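July 2026

Up at six and walked to early Mass at St. Brendan's. I wanted a quiet hour before the parish hall filled up. Father Jalali had the seven o'clock, and he kept the homily short because he knew most of us were staying on for the day of prayer for the sick. He read the names from the book at the back. It took a while. Mom's was near the end, under the ones from Halcombe, and I was glad I had a pew to hold on to.

The day itself started at nine. Lorne Beaudoin had driven down the night before to give the two talks. He was a hospital chaplain for most of his working life and now does this, going from parish to parish with one bag and a folder. I had expected something more polished. He reads from his notes and loses his place, and he waits a long time between sentences. By the second talk I liked it.

The first talk was on visiting. He said most people stop visiting someone who is dying for the simple reason that they don't know what to say, and that he never knew either. He would sit down, say his name, and ask if the person wanted the window open or shut. I wrote that down. When Mom was on the fourth floor I talked the whole time, every visit – the weather, the dog, who was at church. I don't think she minded, but I could have let her rest more.

The second talk was on anointing, and why people leave it so late. Dad was one of those. He would not have a priest in the room until the last day because he thought it meant giving up. Lorne said families still call it last rites and get scared, and that a parish should offer it two or three times a year at an ordinary Mass so people see it done. Father Jalali said he would do one in November, with the Mass for the dead that same week but kept separate. I will hold him to it.

Counted the second collection with Ruth after lunch. It came to $725, all for the hospice at Cerkava. Ruth counted it again and got the same.

Confessions ran from two until past three. I went. It had been since Lent and I had been putting it off over the business with my brother. Penance was to telephone him. I have not done it yet, it being late there, so that is for tomorrow after dinner.
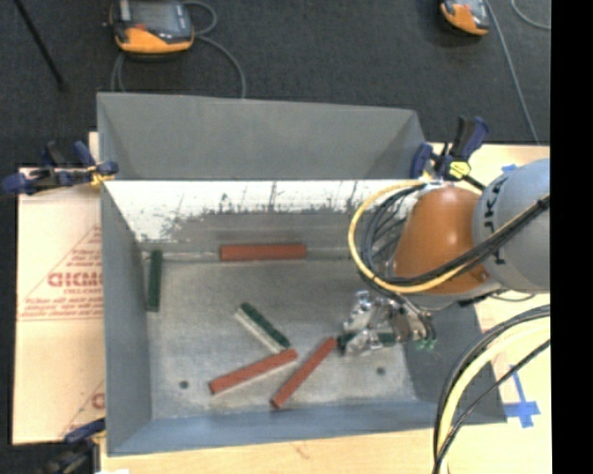
## Evening

Home by five. Fed the dog, ate the leftover ham, and sat on the porch with the psalms. I am up to 91, which was one of Mom's. She had it on a card in her purse, folded so many times the middle line was gone. I know the line anyway.

Must return the big coffee urn to the Gritent place on Monday before noon or they charge another day. Also write to Lorne to thank him, and ask for the prayer he used at the end. I only caught the first half.

Rain starting. Windows shut upstairs. Said the rosary for the names in the book, the ones I could remember, and for Dad.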